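23 dez. 2023

**Caderno de lavagens, bancada húmida. Resíduo alcalino e acinzentamento em algodão branco.**

Continuação da série iniciada em abril. O objetivo mantém-se: separar a perda de brancura devida a sujidade mal removida da que vem de sais de cálcio depositados na fibra. Até agora os dois efeitos apareceram sempre misturados e a leitura no refletómetro não os distingue.

## Água

A água da rede de Lillport continua dura. Titulação com EDTA, negro de eriocromo T, tampão a pH 10: 328 mg/L expressos em CaCO3. O segundo ensaio deu viragem no mesmo ponto, dentro do erro da bureta. A amostra foi colhida depois de purgar a torneira; as leituras antigas, sem purga, não servem para comparação e ficam riscadas na folha de registo.

O descalcificador Kokkonen está instalado mas em bypass. A regeneração da resina não foi feita, por falta de sal no armazém. Todos os ciclos de hoje são portanto com água dura, exceto o enxaguamento final do lote C, feito com água desmineralizada do bidão.

## Carga e dosagem

Pano Fandine, algodão, ponto tafetá, sem branqueador ótico segundo a ficha do fornecedor. Massa seca total da carga: 2351 g, medida após acondicionamento na sala climatizada. Na série anterior a pesagem foi feita com os panos tirados diretamente do armário, e a humidade absorvida falseava a relação de banho.

Detergente Skelix em pó, do saco já aberto. O pó tinha torrões junto ao fecho. Foram rejeitados e a dose tirada do fundo, depois de homogeneizar. Convém não repetir isto: um pó segregado tem carbonato e tensioativo em proporções diferentes conforme a altura do saco. Na próxima série, dissolver o saco inteiro em solução-mãe ou abrir embalagem nova.

Lotes:

- **A:** dose nominal, três enxaguamentos.
- **B:** dose nominal com citrato de sódio no banho principal, três enxaguamentos.
- **C:** dose nominal, dois enxaguamentos com água da rede e o último com desmineralizada.

Temperatura do banho principal a 70 °C nos três. A sonda da cuba atrasa em relação ao termómetro de vidro durante a subida, mas as duas leituras coincidem no patamar. Tempo contado a partir do patamar.

## Observações durante os ciclos

Lote A: espuma escassa no início do banho principal, recuperação fraca. Compatível com consumo do tensioativo aniónico pelo cálcio antes de o carbonato precipitar. Água do primeiro enxaguamento turva, com depósito fino no fundo da proveta ao fim de repouso. O depósito efervesce com ácido clorídrico diluído: carbonato, como esperado.

Lote B: espuma mais estável. Enxaguamento límpido à vista. O pH do último enxaguamento ficou acima do da água de rede, pelo que o citrato não dispensa o terceiro enxaguamento. A hipótese de o reduzir a dois, anotada em abril, fica posta de parte enquanto se usar esta dose.

Lote C: o mesmo comportamento de A até ao segundo enxaguamento. Depois do último, pH praticamente igual ao da água desmineralizada. O toque do pano seco é nitidamente mais macio do que em A, mas isto é avaliação manual, sem escala.

Volume colhido por lote para resíduo seco: 2000 mL, em duas tomas, evaporadas em banho de areia. As cápsulas ficam no exsicador até massa constante. Ainda não há valores a registar.

## Sujidade

Os provetes normalizados vêm com uma sujidade única por tira: negro de fumo em óleo, cacau, sangue, vinho. Servem para comparar detergentes entre si e pouco mais. O pano de uso corrente recebe gordura, partículas e restos secos no mesmo ponto, e a parte solta tem de sair antes do molho. Quando não sai, as partículas passam para o banho e redepositam-se nas dobras.

Para a triagem a seco usa-se de agora em diante a seguinte distinção: *solto* (migalhas, grãos, o que cai ao sacudir), *aderente* (sai com escova) e *fixado* (só sai com banho). Um pano branco enrugado com borrões escuros, pontos de sujidade e pequenas migalhas entra na ficha com as categorias por preencher. A vista não chega para separar aderente de fixado; é preciso escovar primeiro.
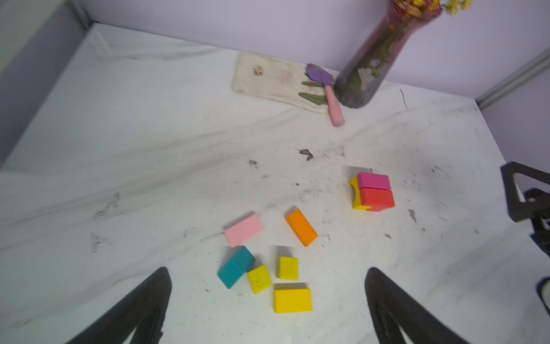

## Leituras de brancura

Refletómetro calibrado com a placa cerâmica antes de cada lote. Quatro camadas de pano por leitura, para evitar a influência do fundo. Fibra sempre no mesmo sentido.

Resultado qualitativo, até haver tabela completa: B e C acima de A, sem diferença segura entre B e C. A dispersão dentro de cada lote é maior nas peças que ficaram junto à porta do tambor. Pode ser efeito de carga mal distribuída. Pode também ser a dobra: duas das peças de A saíram enroladas e a zona interior está mais clara do que a exterior, o que não se explica por defeito de enxaguamento.

Extração ácida feita numa peça de A (ácido acético diluído, a frio, seguido de enxaguamento com desmineralizada). A brancura subiu depois de seca, sem chegar ao valor do pano novo. Leitura provável: uma parte do cinzento era carbonato, o resto é sujidade redepositada. Uma só peça, sem repetição. Não citar como resultado.

## Erros e desvios

- A tampa do doseador ficou aberta durante o enchimento do lote B. Perda de pó não quantificada, visualmente pequena.
- O cronómetro do lote C foi iniciado tarde. O patamar real é ligeiramente mais longo do que o registado.
- Os elétrodos de pH foram guardados em água desmineralizada em vez de KCl. Recalibrados antes de usar, resposta lenta mas dentro do declive aceitável.
- Faltam etiquetas resistentes à lavagem. As de B foram marcadas a linha, um ponto por peça no canto.

## A fazer

1. Pesar as cápsulas do resíduo seco e lançar na folha de cálculo.
2. Encomendar sal para o Kokkonen, regenerar a resina e repetir A com água macia.
3. Repetir a extração ácida em três peças de cada lote, com branco de ensaio.
4. Abrir saco novo de Skelix e guardar uma amostra do antigo em frasco fechado, identificado.
5. Confirmar com o fornecedor do Fandine a ausência de branqueador ótico. Sob a lâmpada UV há uma ligeira fluorescência na ourela que a ficha não prevê.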